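Notebook entry, October 9, 2018
Textile Conservation Workshop, wet cleaning bench
Entered by Guadalupe Barrera

Subject: Wash trials on the Olteanu sample cloths, second series

The purpose of the second series was to settle the rinse procedure before any work begins on the Olteanu table linens. The first series, carried out in May, left two questions open: whether the Dulell detergent rinses out fully at the lower concentration, and whether the red embroidery thread will hold its color in a longer bath. Both questions were addressed today on sample cloths only. No part of the collection was handled.

Twelve swatches were cut from the undyed practice linen and soiled in the usual manner with tea, soot and a little starch paste. They were left to age on the rack by the north window and were weighed before washing. Four swatches were stitched with the matching red thread. The weights are entered on the loose sheet filed at the back of this book.

Each swatch was washed in deionized water with Dulell at the lower concentration, then rinsed in baths of 200 ml. The first bath ran for 17 minutes. Sponging was done from the center outward, with the cloth supported on net at all times. The water was changed when it became visibly yellow, and the conductivity of each rinse was read before it was poured away.

The readings fell quickly over the first three rinses and then leveled off. By the fifth rinse the meter gave the same value as fresh water from the tap of the deionizer. The fourth rinse was close, but two of the stitched swatches still showed a slight foam when the water was stirred, and I do not consider that acceptable for a finished piece. Five rinses should therefore be written into the procedure as the minimum.
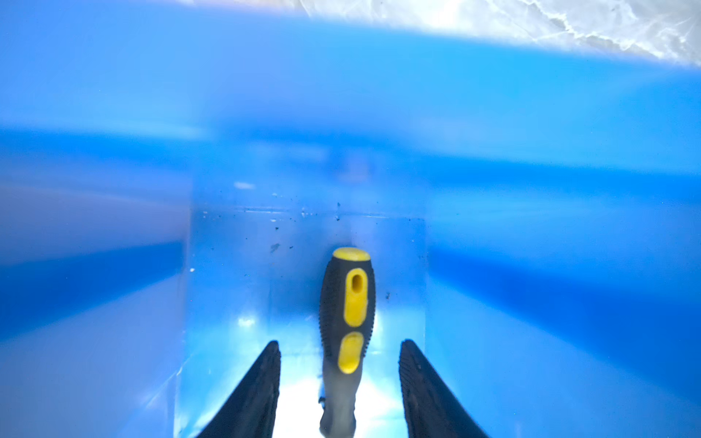

The thread gave more trouble. Three of the four stitched swatches showed no bleeding on the blotter. The fourth left a faint pink line along one edge after the second rinse. It came from the new skein supplied by Irent; the other three were stitched from the old skein. The two look identical on the spool. I have tied a paper tag to the new one and moved it to the upper drawer. Please do not use it for samples until it has been tested by itself.

Drying was carried out flat on blotters under light glass weights. The relative humidity in the room stood at 92 percent early in the morning, before the dehumidifier had been switched on, and this may have affected the starting weights. I would prefer to repeat the weighing on a drier day. The washing results do not depend on it.

Surface appearance after drying: the soot is much reduced, the tea stain is lighter but still plain to the eye, and the starch is gone by touch. The weave shows no distortion. One swatch has a pulled thread at the corner, which was my own doing when lifting it from the net — the tweezers with the bent tip should be retired.

The Orkuvon blotting paper performed well and did not leave lint on the linen. It is heavier than our former stock and takes longer to dry between uses, so a second set of sheets should be kept ready. We have one unopened pack.

To be done:
Test the Irent skein alone, in cold water first and then with detergent.
Repeat the weights.
Enter the five-rinse minimum in the bench procedure and initial it.
Ask whether the Olteanu family has any record of earlier laundering, in particular the use of bleach.
Recalibrate the conductivity meter before the third series.

G.B.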